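From: Neelam Chaturvedi
To: Gultby Home Repair List
Date: 29 March 2021
Subject: Re: Re: sealing marble, and what to do about the craft corner

Quick one before I have to run, will try to get to everything.

> Neelam, you said in your last mail you'd gone off the Ramgate
> sealer. Why? I have a half can of it and a vanity top that drinks
> up everything you put near it. Also does it matter if the stone is
> polished or honed? The guy at the store said all marble is the same
> and to just slap it on twice.
> And did you ever get anywhere with the wall baskets? My wife wants
> the sewing stuff up off the table by May.

OK. The guy at the store is wrong, marble is not all the same. Polished soaks up less, honed soaks up more, and a honed top near a sink will need doing over a lot sooner. Do the water drop test first. Few drops, leave it ten minutes, wipe. Dark spot = it needs sealer. No spot = leave it alone, you'll only get haze.

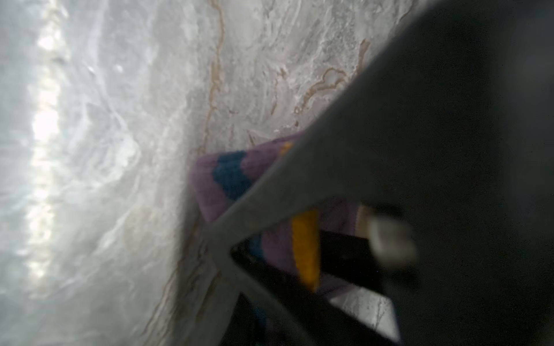
White marble with the tan veining, close up. Glare on the left.

Veins are where I'd put the test drops, by the way, as well as on a plain patch. They can behave differently from the stone next to them and you want to know before you have a stripe.

Ramgate: nothing terrible, it just left me with streaks I had to buff out for an entire evening. Might of been me, I let it sit too long. If yours is a half can, check it hasn't gone thick. Shake it, pour a little in a jar lid. If it strings, toss it. I switched to the Thakur one, thinner, goes on with a rag, wipe off after five minutes and no longer. Second coat next day if the drops still leave a mark. Not the same day, whatever it says on the can.

Vinegar. Please stop telling people to clean marble with vinegar, there were two more posts on that this month. It etches. Sealer does not stop etching, sealer is for stains, different thing. Lemon same problem. Dish soap and warm water, dry it after. Done.

Cost, as someone asked off-list: I had a quote from Natance for new counters, $3,000 before they even talked about the sink cutout. Sealing the old one cost me a can of sealer and a pack of rags. So I am in no rush.

Now the baskets. Wire mesh, yes, still my answer. They don't collect dust the way solid bins do and you can sort of see what's in there without taking it down.
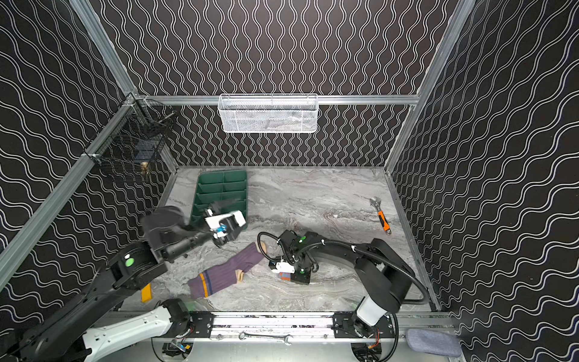
For sewing stuff you'll want finer mesh or a liner, or bobbins and pins work their way through. I cut liners out of old placemats. Thread goes in anything. Scissors on a hook, not in the basket, I reached in once without looking and that was enough.

Drywall is the real problem for you I think. You said no studs where the table is? Then put up a rail first, screwed to the studs at each end, and hang the baskets on the rail. Way easier to move things later too. If the span is long get a third fixing in the middle even if its an anchor. And don't go by the weight printed on the anchor package, half it.

Order I'd do it in:

1. Clear the wall, find studs, mark with tape. Pencil if you're repainting anyway.

2. Rail up, level, hang off it a bit with your hands before you trust it.

3. Baskets on empty. Leave them a couple days and see where you keep reaching. I had mine too high and moved the whole lot down a hand's width. 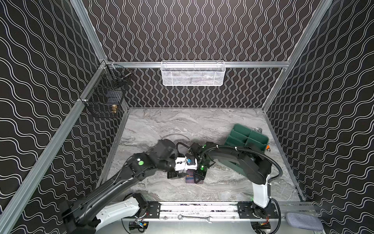

4. Fill them, heavy things closest to the brackets. Irons do NOT go in the baskets, someone on here tried it.

5. Only then get rid of the old shelf. You will want somewhere to dump things in the meantime.

Should be doable well before May if you don't repaint. If you do repaint add a week for arguing over the color.

Somebody also asked about grout haze, I haven't got an answer, please repost with its own subject line so it doesn't get lost in this one. And trim your quotes people, the last digest was mostly the same mail over and over.

Have to go, plumber's here

Neelam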